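Growing herbs from saved seed – speaker notes
Dondwood Garden Society, 27 January 2018

Start with the seed tin. Pass it round. Ask who saved anything last year and wait for hands.

Main point of the first part: most of us buy too much seed and sow it too thickly. A packet of parsley I opened in November held 1,186 seeds. A household needs six plants.

Coriander. Let two plants run up and leave them alone. Cut the heads when the seed is brown, hang them upside down in a paper bag. Last year two plants gave me 271 good seeds. I sowed 30 and gave the rest away.

Basil. Slower. The seed is small and black and sits in the dry flower cups. Rub them over a sieve. Eduardo Seixas does his on a dinner plate and blows the chaff off, which works if you do it outdoors.

Mint. Don't bother with seed. Take a piece of root. Mention Nazar Harasym's bed at Lysenko and the path he lost to it.

Storage. Paper envelopes, name and year on each, in a tin, somewhere cool. Not the kitchen windowsill. Parsley is poor after two years, so sow the old packets first.

Costs, if asked: 700 envelopes came in one box from Tondus and will see me out. Small packs are fine – Hakum does them.

Break for tea before the sowing part.
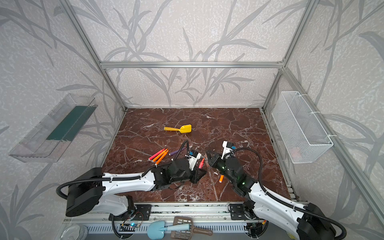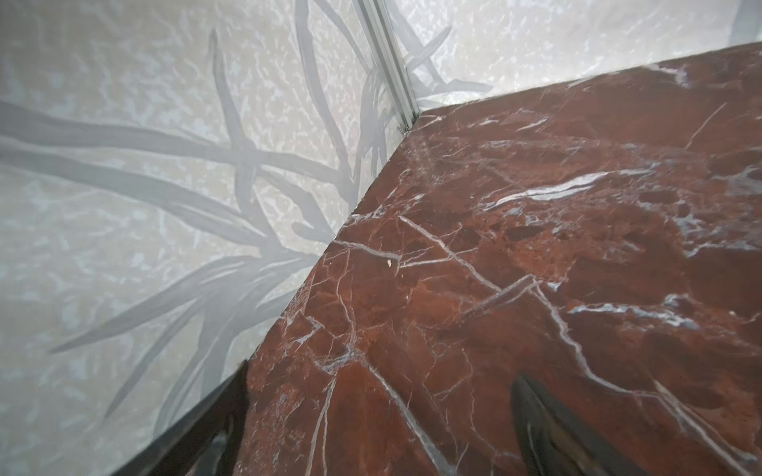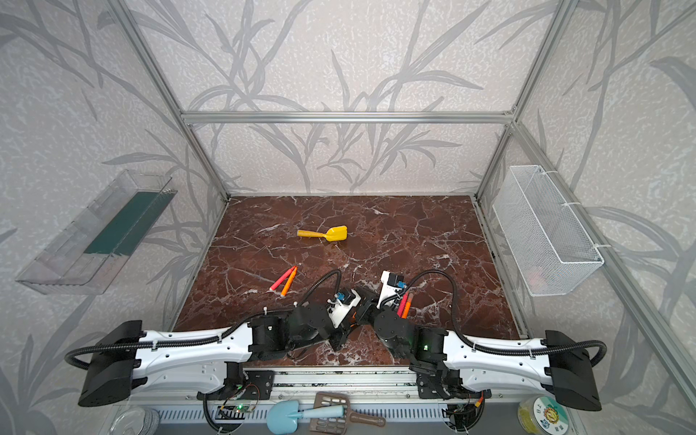 Sowing. Fill the tray, firm it lightly, water it before the seed goes on. Basil and thyme want only a dusting of compost over the top, coriander wants a centimetre. For filling small pots indoors you don't need proper tools, and a toy shovel like the yellow one in the last picture will do, with its short handle and flattish blade. Label each pot as you sow it. Keep basil indoors until the nights are warm.

Questions. Someone will ask about slugs. Say copper tape, then move on to the seed swap.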